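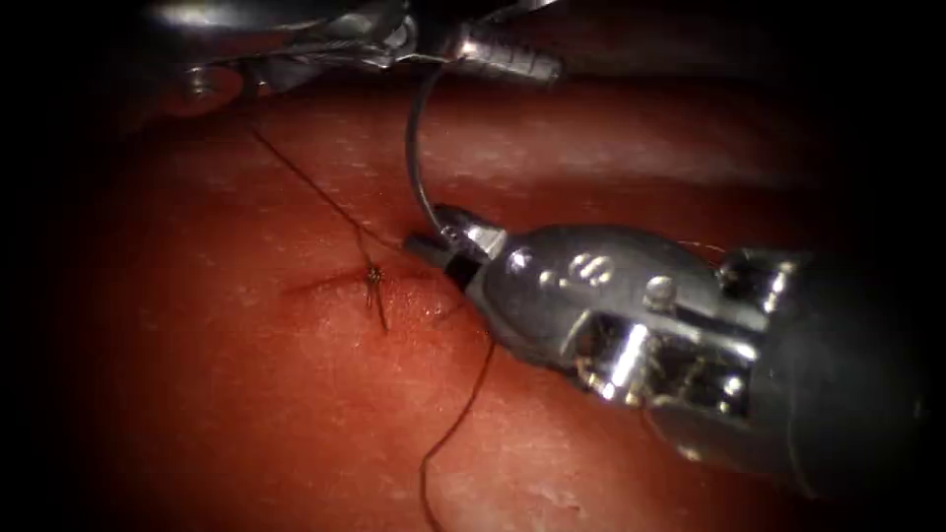 縫合練習プログラム 中間のご報告(3月まで)

ガーネック(Garneck)助成ご担当のみなさま

こんにちは。ウジッツ(Usitz)研修室で縫合練習の取りまとめをしている者です。前回の報告書が表ばかりで味気ないと室内で言われてしまったので、今回はいつも電話でお話ししているような調子で書かせてください。数字だけ先に知りたい、という方は「練習回数」のところまで飛ばしていただいて大丈夫です!

今期やっていたこと

ひとことで言えば、針の持ち方です。申請書には「低侵襲手術における縫合基本手技の習得」と立派に書きましたが、ふたを開けてみれば、半年近くずっと曲がった針をどこでつかむか、どの向きで渡すか、そればかり話していました。糸を結ぶところまで行けば見栄えもするし、見学に来た方にも喜ばれるのですが、受講生の記録を見返すと、時間を食っているのはその手前なんですよね。針が寝てしまう。つかみ直す。今度は反対向きに立ってしまう。またつかみ直す。そうこうしているうちに、最初にどこへ刺すつもりだったのか分からなくなる。私も初めてのときはまさにそうでした。

そこで今期は、順番を思い切って組み替えました。以前は初回から「刺す・抜く・結ぶ」を通しでやっていたのを、まず針を組織の上に浮かせたまま向きを整えるだけの練習にしたんです。刺しません。上の写真では、細い弧が組織の上に架かっていて、下側の端を先端のあごがつかんでいます。この弧の向きを見ながら声に出して説明する、というのを受講生には何度もやってもらいました。「いま針先はどっちを向いていますか」と聞かれて即答できる人は、意外と少ないです(講師役でも詰まります。私は詰まりました)。

練習回数

今期の計画は100回で、3月の締めの時点で終わったのは59回です。はい、足りていません。ここは言い訳をせずに書いておきます。秋口に教材の保管用冷蔵庫が壊れ、修理の見積もりを待っている間は練習が丸ごと止まりました。そのあと部屋の空きが夕方にしか取れない時期も続き、夕方だと夜勤前の人が来られません。このあたりの調整は私の見込みが甘かったです。

一方で、1回あたりの中身はずいぶん濃くなりました。以前は準備に手間取って、始まったと思ったら片付けの時間、という日がよくありました。今は準備表を壁に貼り、前の組が次の組の分まで針と糸を出しておく決まりにしています。出し忘れがあった組は、次の回の後片付けを引き受ける約束です。誰が言い出したのか分からないのですが、よく効いています。

残りの41回分をどうするかは、最後の「ご相談」に書きました。

教材のこと

糸と針は、グランダリ(Grandari)から取り寄せた2種類を使い分けています。曲がりの緩いほうと、きついほうです。最初はきついほうだけで始めたのですが、向きを整える段階では緩い弧のほうが受講生の目に入りやすいようで、途中から入門の組は緩いほうに切り替えました。きついほうは、刺し始めてから返すところまで進んだ組に回しています。届くまでに少し日数がかかるので、来期は早めに頼みます。

練習用の組織は、表面が柔らかくて沈み込みのあるものを選びました。硬い練習パッドだと針の動きを覚えるには楽なのですが、押しても沈まないので、力の入れすぎに気づけません。柔らかい面だと、少し押しただけでくぼみます。あのくぼみを見て「あ、押してる」と自分で分かるのが大事で、隣から言われるよりずっと身につく気がします。ただ、傷みが早いのは困りものです。教材費の内訳でここが予定より膨らんでいるのは、そういうわけです。針と糸のほうは予算内に収まっています。

照明も少し変えました。前は視野全体を均一に明るくしようとしていたんです。でもそうすると金属の照り返しがきつくて、細い針がその中に紛れてしまう。今は真ん中が明るく、周りが自然に落ちるくらいにしています。赤い面を背に針の線がすっと見えると、それだけで受講生の手が落ち着きます。照り返しはまだ残りますけど、これはもう付き合っていくしかないかなと思っています。

受け渡しの練習

針の向きが整うようになった組から、左右の受け渡しに進んでいます。ここで欠かせないのがジャングオ・チェン(Jianguo Qian)先生です。先生は針を渡す話をほとんどしません。かわりに「渡す前にどこで待つか」の話ばかりします。左右の先端を組織のすぐ上まで寄せて、ぶつからず、離れすぎず、お互いのあごが見える位置でいったん止まる。止まったら息をする。それから動く。受講生は最初、何を待たされているのか分からないという顔をするのですが、これをやらないで進んだ組は、受け渡しのたびに先端どうしが当たります。

先生の口ぐせをそのまま載せておきますね。「急いで近づくと、急いで離れることになります」。練習ノートの表紙に書いている受講生もいました。
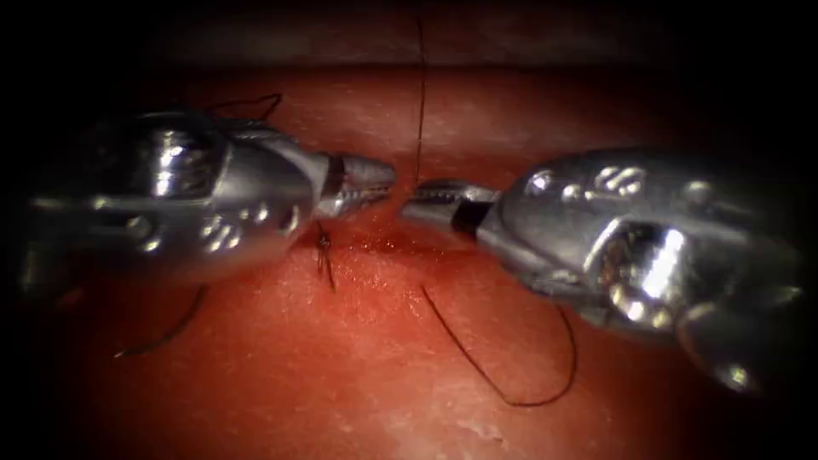 写真2 組織の上で向かい合う左右の先端

この「向かい合わせて止まる」だけの練習が、地味なのに評判がいいんです。左右のあごの間に狭いすき間を残しておくのが肝心で、ここを詰めすぎると次に動ける場所がなくなります。高さも見ます。低すぎると組織をこすりますし、高すぎると刺す位置から目が離れてしまう。影を見なさい、というのも先生の教えで、組織に落ちる影の濃さや広がりから高さの見当をつけるのだそうです。私は長いこと先端ばかり見ていたので、これは目からうろこでした。

受講生の声もいくつか。感想用紙から抜き書きします(表記は少し直しました)。

「結ばせてもらえないのが最初は不満でした。今は、結ぶところで困らなくなったのが分かります」

「針の向きを口で言うのが恥ずかしかったです。でも言うと手が止まるので、無理な動きをしなくなりました」

「影の話をもっと早く聞きたかった」

「椅子が低いです」

椅子は直しました。というか、高さの調節つまみが固くなっていただけでした。

うまくいっていないところ

評価表です。これは率直に言って、まだ使い物になっていません。クワン(Kwan)の評価様式を下敷きにして自分たち用に書き換えたのですが、「針の把持が適切」という欄ひとつとっても、講師によって丸の付け方がばらばらです。ある講師は針の真ん中寄りをつかんでいれば丸、別の講師は後ろ寄りでないと丸をくれません。同じ映像を2人の講師に別々に見てもらったら、見事に食い違いました。片方が満点に近く、もう片方は再受講の判定です。受講生に見せられる段階ではないので、今期の評価結果はこの報告には添えていません。

いま直しているのは、言葉を減らして見本の写真を増やすことです。「適切」とは書かずに、この角度なら丸、ここまで傾いたらやり直し、と写真で並べる形にします。講師どうしの好みもあるので一度では決まらないと思いますが、夏前には試しの版を出したいです。

もうひとつ、記録の付け方。練習ノートが紙のままで、回ごとの書き込みを私が夜に打ち直しています。字が読めないことがしょっちゅうで、「針」なのか「計」なのかで10分悩んだ日もありました。ここは来期、入力の仕方を考え直します。

来期の予定

・針の向きを整える練習を、入門の全組で続ける
・受け渡しに進む目安を講師の間でそろえる
・刺して抜くところまでを通しで行う回を増やす
・見本写真つきの評価表を試す
・糸結びは、受け渡しが安定した組から順に始める

糸結びについては、早くやりたいという声が多いのも承知しています。気持ちはよく分かります!ただ、今の順番で進めた組の手つきを見ていると、もう少しこのまま行かせてもらいたいというのが私の考えです。チェン先生も同じ意見でした。

ご相談

お願いしたいことがふたつあります。まず、残っている41回分の練習を来期へ繰り越させていただけないでしょうか。講師料は未使用のまま残っているので、追加の助成はいりません。次に、教材費の項目の中で、糸と針の余りを組織の購入に振り替えてもよいかどうか。こちらは書式が要るようでしたら送ってください、すぐに書きます。

見学もいつでもどうぞ。夕方の回がいちばん人が多くてにぎやかです。おいでになる日が決まりましたら、席を用意しておきますのでメールでお知らせください。

ウジッツ研修室 縫合練習プログラム担当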